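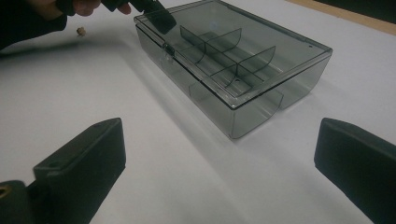 린디렐 시설관리팀 장비지원파트

4장. 라벨 프린터 설치 및 초기 설정 (Floltava 800)

4.1 적용 범위
본 장은 부품 보관실과 출고대에 설치하는 Floltava 800 라벨 프린터에 적용한다. 구형 기종의 설정값은 본 장과 호환되지 않으므로 부록 C를 따른다. 라벨은 칸막이형 보관함, 서랍, 선반 전면에 부착하는 것을 기준으로 한다.

4.2 설치 전 확인
설치 면은 수평이어야 하며 프린터 후면과 벽 사이에 12 cm 이상의 간격을 둔다.
전원은 접지형 콘센트에 단독으로 연결한다.
네트워크 포트 번호와 자산 번호를 설치 기록지에 미리 적어 둔다.

주의: 운송용 고정 테이프를 제거하기 전에는 전원을 켜지 않는다. 인쇄 헤드가 손상될 수 있다.

4.3 용지 장착
1. 전원 스위치가 꺼짐(O) 위치에 있는지 확인한다.
2. 좌우 잠금 레버를 동시에 당겨 상부 덮개를 연다.
3. 용지 롤을 인쇄면이 위로 향하도록 홀더에 끼운다.
4. 용지 가이드를 롤 양쪽에 맞춘다. 가이드가 용지를 누르면 급지 오류 E-4가 발생한다.
5. 용지 끝을 배출구 밖으로 5 cm가량 빼낸 뒤 덮개를 닫는다. 양쪽 레버에서 잠김 소리가 나야 한다.
6. 전원을 켜고 급지 버튼을 한 번 누른다. 라벨 한 장이 배출되고 절취선 위치에서 멈추면 정상이다.

참고: 용지 종류를 변경한 경우 센서 보정을 다시 수행한다. 급지 버튼을 누른 상태로 전원을 켜고, 표시등이 두 번 깜박이면 버튼에서 손을 뗀다.

4.4 네트워크 연결
1. 랜 케이블을 후면 포트에 연결한다.
2. 메뉴에서 설정 > 네트워크 > 고정 IP를 선택한다.
3. 설치 기록지의 IP 주소, 서브넷 마스크, 게이트웨이를 입력한다.
4. 포트 번호를 3849로 변경하고 저장한다.
5. 프린터를 재시작한 후 Sustine 재고 프로그램에서 장치 검색을 실행한다.
6. 검색 목록에 자산 번호가 표시되면 등록을 누른다.

장치가 검색되지 않으면 포트 번호를 먼저 확인한다. 공장 초기화를 실행하면 네트워크 설정과 라벨 서식이 모두 삭제된다.

4.5 라벨 서식 지정
1. Sustine에서 서식 관리 > 새 서식을 연다.
2. 보관 용기에 맞는 서식을 선택한다.
 S형: 칸막이형 소형 보관함
 M형: 서랍 전면
 L형: 선반 및 팔레트
3. 품목 코드, 품명, 보관 위치 필드를 배치한다. S형은 품명을 한글 12자까지 인쇄하며 초과분은 잘린다.
4. 바코드 좌우에 여백을 둔다. 테두리 선이 여백을 침범하면 스캐너가 코드를 읽지 못한다.
5. 시험 인쇄 후 스캐너로 코드를 읽고, 화면의 품목 코드와 대조한다.

4.6 라벨 부착
1. 부착면의 먼지와 유분을 마른 천으로 닦는다.
2. 뚜껑이 있는 보관함은 뚜껑이 아닌 본체 측면에 부착한다. 뚜껑이 서로 바뀌면 내용물과 라벨이 일치하지 않는다.
3. 라벨 중앙부터 바깥쪽으로 눌러 붙인다.
4. 기존 라벨은 완전히 제거한다. 덧붙이지 않는다.

주의: 라벨 제거제는 플라스틱 표면을 변색시킬 수 있다. 눈에 띄지 않는 면에 먼저 시험한다.

4.7 정기 점검
인쇄 헤드는 용지 롤을 교체할 때마다 전용 세척지로 닦는다. 롤러는 매년 3월 정기 점검에서 마모 상태를 확인하고 결과를 설치 기록지 뒷면에 기재한다. 헤드 교체는 Yoon 서비스 창구에 접수하며, 접수 시 자산 번호와 오류 코드를 함께 제출한다. 오류 코드 목록은 부록 B에 있다.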